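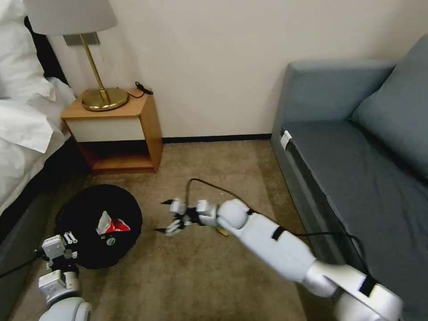 Attachment 1: carpet and end of sofa

Ticket 259
Product: Farkik Etaletti automatic, steel, date at 3
Opened by: Leopoldo Meléndez
Assigned to: Dayana Solís, Valdovinos Watch Support
Status: Closed
Subject: Watch stops overnight, then makes up for it by running fast

Leopoldo Meléndez, 8:12 am
Hi. I bought one of your serviced Etalettis in May and it kept good time until last week. Now it does two things. If I take it off at night it's dead by breakfast. If I keep it on, it gains time, and a lot of it. Yesterday it was three minutes ahead by dinner, so at least I was early for something.

I have set it, reset it, and left it alone for a day in case it wanted space. The date changes fine, a little before midnight. The crown feels normal. I haven't dropped it and it hasn't been swimming. The paperwork says serviced, pressure tested and regulated, and I have no reason to doubt any of that except the watch.

Dayana Solís, 9:40 am
Hi Leopoldo, thanks for the details. Stopping overnight and running fast can be the same problem or two different ones, so I'd like to split them up.

First, please wind it by hand, 30 full turns of the crown, clockwise, crown pushed all the way in. Then lay it dial up somewhere it won't be disturbed and don't wear it. Write down the time it stops. A healthy one should go 38 hours or better.

Second, where does it live when it isn't on your wrist?

Leopoldo Meléndez, 9:58 am
Wound. I lost count at 17 and started over, so call it a generous 30.

It lives on the nightstand, or in a Voltent winder my brother-in-law gave me. Single watch, glass lid, a blue light that can't be turned off. I've been using it for two weeks. I see where this is going.

Dayana Solís, 10:21 am
Possibly! Please keep it out of the winder for the test. What is the winder set to? There should be a direction switch on the back and a dial for turns per day.

Leopoldo Meléndez, 10:45 am
Switch says L, R, L/R. Mine is on L. The dial has no numbers, only a small moon, a medium moon and a large moon. I'm on medium moon.

Dayana Solís, 11:03 am
The movement in your Etaletti winds in one direction only, and that direction is R. On L the rotor spins freely and does nothing for the mainspring. Your watch has been getting exercise without being fed.

That would account for the stopping. You mentioned it was dead by breakfast even after being worn, though. Do you spend much of the day at a desk?

Leopoldo Meléndez, 11:10 am
I'm an accountant. My left arm is largely ceremonial.

Dayana Solís, 11:16 am
Understood. Let the test run and we'll go from there.

Leopoldo Meléndez, two days later, 1:30 am
It stopped at 1:22 am, which makes it just over 39 hours. I was up anyway. It gained the whole way, so I timed it against my phone and did the arithmetic twice.

Dayana Solís, 9:05 am
Good, the mainspring is fine and there's nothing wrong with the power reserve. So the stopping was low wind.

For the gaining, do you have a compass? The kind with a needle, please. Phone compasses can give confusing results. Set it flat, let it settle, and pass the watch slowly over it.

Leopoldo Meléndez, 12:34 pm
Found one in a camping box, attached to a whistle. The needle follows the watch like a dog watching a sandwich. I also tried it with my old quartz and the needle did nothing.

Dayana Solís, 12:50 pm
Then it's magnetized. The coils of the hairspring cling together, the spring behaves as if it were shorter, and the watch runs fast. It's common and doesn't do lasting harm. Usual suspects are speakers, tablet covers, bag clasps and fridge doors.

Any watch shop can demagnetize it in a minute, or you can send it to us. You're under warranty for the movement. Magnetism isn't covered, strictly, but we don't charge for it.

Leopoldo Meléndez, 1:15 pm
My tablet cover sits on the nightstand. The watch sits on my tablet cover. I'll mail it, please send the label. I'd rather have someone look at it who owns the right tools, having only a whistle.

Dayana Solís, the following week, 3:20 pm
Received and on the bench. Readings dial up, fully wound:

Before: +187 s/day
After demagnetizing, two passes: +4 s/day

Beat error normal, no change to the regulator. I left it running in several positions and it stayed within spec. Case back not opened, so your pressure test still stands. Return postage is on us.

Settings for the winder: direction R, smallest moon to start. If it stops, go up one moon.

Leopoldo Meléndez, 6:47 pm
Back on the wrist and matching my phone. Winder is on R, small moon. The tablet cover has been moved to the kitchen. Blue light still on, there's now a sock over it. You can close this.

Dayana Solís, 6:55 pm
Closing. Cause: magnetized hairspring, plus winder set to wrong direction. No parts used.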